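Taping a mat to an oak top without wrecking the finish

Workshop and Home > Tables, desks and worktops

tinbath
November 17, 2022

I have a desk with a pale oak top, about four years old, finished with oil when I got it and topped up once. I do a lot of messy small jobs on it, so I want a mat that stays put. Loose mats drive me mad. They creep towards you all day and by teatime the far edge is somewhere near the middle.

The mat is a dark grey one, 752 mm on the long side, and it's fairly thin. I don't want to screw it down or glue it. Plan is white masking tape on the corners, changed when it gets tatty. Before I do that, has anyone had masking tape on oiled oak for months at a time? What did it look like underneath?

gatepost_lane

Don't. I left masking tape on an oiled shelf over one summer and it took me an afternoon with white spirit and a plastic scraper to get the gum off. The paper came away in bits and left the sticky part behind. If you must, use the low tack stuff decorators use and change it every couple of weeks.

Mug_of_Ferrules

I'd disagree with that a bit. It depends on sun. Mine is against a north wall and the tape had been down since the previous October when I last lifted it, and it peeled off in one go. The wood underneath was a shade lighter than the rest and it evened out after a while. A window next to the table would be a different story.

Put it on properly though. A single strip across a corner always lifts. Two strips crossed over each other is better, with the ends running well out onto the wood.

tinbath

Right, tape it is for now. I've got a wall along the right hand side and the window is behind me, so not much direct sun on the top.

The other thing I should have said is that there are cables on the table and they have to stay there. A thick black one and a white one. I was going to trap the white one under the corner tape so it stops wandering.

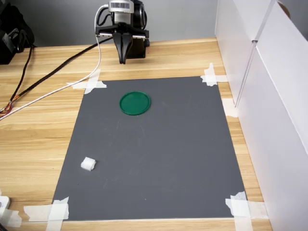
I'd still like to know whether people tape all four corners or run a strip down the full length of each side. Full strips look neater, but that's a lot more sticky on the oak, and crumbs and dust collect along the edge of the tape either way.

gatepost_lane

Corners only. If you tape the full edge you'll never wipe under it, and anything you spill gets in through the one gap you missed and sits there. Ask me how my shelf got its ring.

I wouldn't put a cable under the same tape as the mat, by the way. Every time the cable gets tugged it pulls at the corner. Give it its own bit of tape further along.

Mug_of_Ferrules

Agree on corners, don't agree on the cable. If the cable lies flat and has some slack before and after the tape, it won't pull on anything. I've got a lamp flex held like that and it hasn't shifted.

What I would say is cut the tape with scissors. Torn ends start to curl first, and once they curl they pick up fluff.

parsnip75

Coming at this from the other side, why tape at all? I've got a rubber backed mat from Prumava, cost me more than I wanted to pay, and it doesn't move. No tape, no marks. Lift it up on a Friday, wipe under it, put it back.

gatepost_lane

Rubber backing on an oil finish is worse than tape! It can react with the finish and you get a dark patch the exact size of the mat. Mine was a cheap one, I'll grant you, but I wouldn't risk it on a top somebody likes.

parsnip75

Two years on mine and no patch. It's a lacquered top though, so maybe that's the difference.

gatepost_lane

That will be the difference.

hobnail_sue

We had six tables at the club with Zukel mats on them and used masking tape for years. Things I'd pass on:

Wipe the wood with a barely damp cloth and let it dry overnight before you tape. Tape over dust and it's off in a day.

Lay the mat flat under some books the night before if it came rolled.

When you take the tape off, pull it back low over itself, slowly. If it starts to tear, warm it with a hairdryer for a few seconds.

Don't put new tape on top of old. We all did it. You end up with a wad at each corner that catches your sleeve, and the bottom layer is the one that has been down longest.

tinbath

That last one is me all over. I'd have gone straight over the top of it.

Does the mat itself mark easily? Mine's matt and it already shows light scuffs and smudges. I've tried a damp cloth and some of them go and some don't.

hobnail_sue

Dark ones always show it. A drop of washing up liquid in warm water shifts most smudges. Scuffs you live with.

Mug_of_Ferrules

A pencil rubber works on some of the light marks. Try it near an edge first.

parsnip75

If you're after new tape, the Ostanik 2 inch roll is the one I use for painting and it comes off clean. I've not tried it on oak.

gatepost_lane

Whatever you buy, stick a bit somewhere out of the way for a week and see. Back corner, up against the wall. Then you'll know and you won't be relying on us lot.

tinbath

Will do. I've put a small piece on the wood over on the wall side and I'll leave it a week, then oil that patch and see if it takes evenly. I'll report back when it comes up.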